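3.2 Pool records and split times

The second data set contains the race results of 12 club swimmers in the Laltuvbridge regional program. All swimmers had returned to competition after a break of at least one season. We collected 3906 split times from the public results pages and from the timing files of the Trivlow pool. Relay legs were removed, as the flying start makes them hard to compare with a flat start.

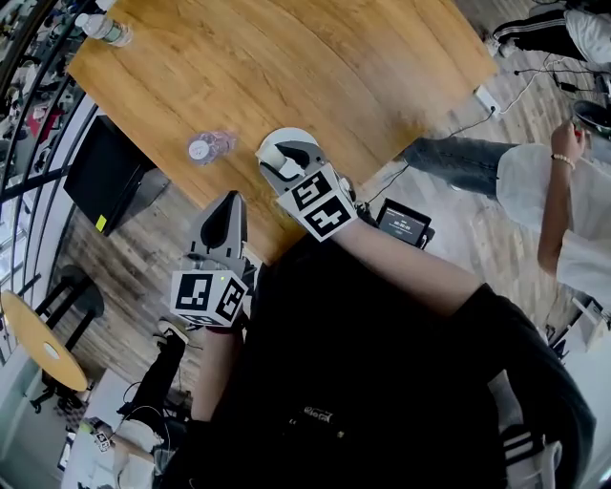 3.3 Cleaning of the splits

Many of the older files had double entries. When the two entries were the same, we kept one. When they were different, we kept the entry from the timing pads and dropped the one written by hand. After this step 1342 splits remained for the freestyle events. The loss is large - most of it comes from heats where only the final time was saved.

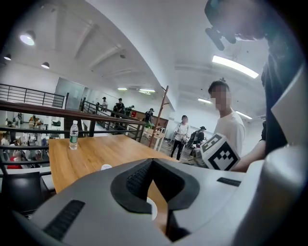 For the remaining splits we followed the pacing index of Ristić, with a small change. The first 15 meters are left out, so that the start and the underwater part do not influence the result. The index was computed for each swimmer and each race, and then the median over the season was taken. In the 100 free the second half was slower than the first for all swimmers, but the difference became smaller toward the end of the season. In the 200 free we did not find such a change.
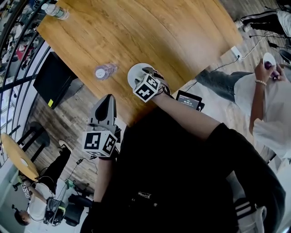
Figure 2. Table with plastic bottles and two hand-held grippers, seen from above.

The training volume was taken from the Farard logbook, in which the coaches write the distance of each session. Two swimmers had no entries for October and we did not fill these gaps. Their races are still used in the pacing analysis, but not in the models with training volume.

This site uses cookies to remember your reading settings. Accept all | Manage preferences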